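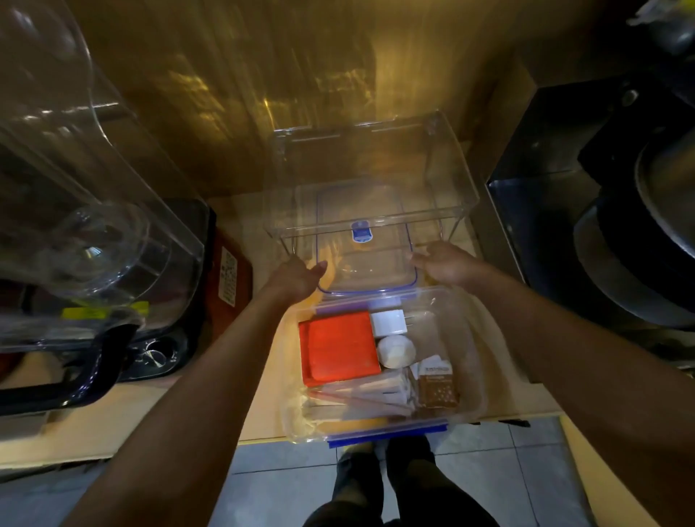
Hilfeforum Haushaltsassistenz — Störungen und Sicherheit
Thema: Clip-Deckel wird beim Öffnen überlastet, Schutzabschaltung greift nicht
Status: teilweise beantwortet
Eingestellt am 17. Januar 2024

Frage

Sehr geehrte Damen und Herren,

unsere Einrichtung betreibt in einer Lehrküche einen zweiarmigen Assistenzroboter vom Typ Tolier mit der Steuerungssoftware Brinico. Zu den eingelernten Aufgaben gehört das Öffnen einer durchsichtigen Vorratsbox mit blauem Verschlussclip. Die Vorlage stammt von einer Person, die den Deckel beidhändig führt: Die linke Hand fasst die linke Ecke, die rechte Hand hält die rechte Kante, der Deckel wird nach hinten aufgeklappt. Vorgeführt ist der Vorgang in der Nische mit dem hellen Holzregal, zwischen den übrigen Küchengeräten.

Nach 144 störungsfreien Durchläufen trat folgender Fehler auf. Der rechte Arm meldete »Griff bestätigt«, obwohl der Clip noch geschlossen war. Beide Arme begannen daraufhin mit der Hubbewegung. Die Box wurde mit angehoben, kippte nach vorn und fiel auf den Fliesenboden. Der Roboter setzte die Bewegung bis zur Endlage fort und brach erst danach mit dem Fehlercode 654 ab. Verletzt wurde niemand, der Deckel ist an einer Ecke gerissen. Eine Mitarbeiterin stand allerdings in Reichweite der Arme.

Wir bitten um Auskunft zu folgenden Punkten: Weshalb spricht die Kraftüberwachung nicht bereits beim Anheben an? Lässt sich der Zustand des Clips vor der Hubbewegung sicher abfragen? Und ist ein Weiterbetrieb bis zur Klärung vertretbar?

Eingesetzt wird die Softwareversion 7. Am Ablauf selbst wurde seit August nichts geändert.

Mit freundlichen Grüßen
Takumi Kudo
Technische Leitung, Lehrküche Ernley

Antwort 1 (als hilfreich markiert)

Sehr geehrter Herr Kudo,

zur letzten Frage zuerst: Nein. Solange sich Personen im Arbeitsbereich aufhalten können, ist die Aufgabe zu sperren. Das gilt auch dann, wenn der Fehler nur einmal aufgetreten ist. Bitte sichern Sie das Ereignisprotokoll, bevor Sie die Steuerung neu starten, es wird sonst überschrieben.

Zur Ursache: Der Code 654 bezeichnet eine Abweichung zwischen Soll- und Istlage am Ende einer Bewegung. Er ist keine Kraftmeldung. Die Kraftüberwachung vergleicht den Messwert mit dem Grenzwert, der in der Aufgabe hinterlegt ist, und dieser wird beim Einlernen aus der Vorführung übernommen und mit einem Zuschlag versehen. Wird mit einer gut gefüllten Box eingelernt, die auf dem Regal stehen bleibt, liegt der Wert unter Umständen so hoch, dass eine leichtere Box vollständig angehoben werden kann, ohne dass die Überwachung eingreift. Ich vermute, dass dies bei Ihnen der Fall war. War die Box beim fehlerhaften Durchlauf weniger gefüllt als bei der Vorführung?

Ich empfehle, den Grenzwert für die Hubbewegung von Hand auf 8 Newton zu setzen und zwischen Greifen und Heben einen Prüfschritt einzufügen. Dabei hebt ein Arm die Deckelkante um wenige Millimeter an, während der andere auf der Box aufliegt. Bewegt sich die Box mit, gilt der Clip als geschlossen und der Ablauf wird angehalten. Die Meldung »Griff bestätigt« besagt lediglich, dass sich etwas zwischen den Fingern befindet — über den Verschluss sagt sie nichts aus.

Die Wiederinbetriebnahme sollte durch die für die Anlage verantwortliche Person schriftlich freigegeben werden.

Antwort 2

Bei uns trat derselbe Code mit einem Greifer von Whitelaw auf. Nach Reinigung der Fingerauflagen war die Störung behoben. Eventuell genügt das bereits.

Antwort 3

Ergänzend zu Antwort 1: Durchsichtige Behälter werden von der Tiefenkamera häufig unvollständig erfasst. Stehen weitere durchsichtige Gegenstände in der Nähe, etwa eine zweite Box hinter dem Deckel, kann die Kante falsch zugeordnet werden. Eine matte Markierung am Clip und an beiden Deckelecken hat sich bei uns bewährt. Die Reinigung der Auflagen (Antwort 2) schadet nicht, ersetzt aber die Sperrung nicht.

Rückmeldung des Fragestellers

Vielen Dank für die Auskünfte. Die Aufgabe ist gesperrt, das Protokoll liegt gesichert vor. Die Box war beim fehlerhaften Durchlauf tatsächlich nahezu leer. Der Prüfschritt wird derzeit eingerichtet, über das Ergebnis berichte ich an dieser Stelle.

T. Kudo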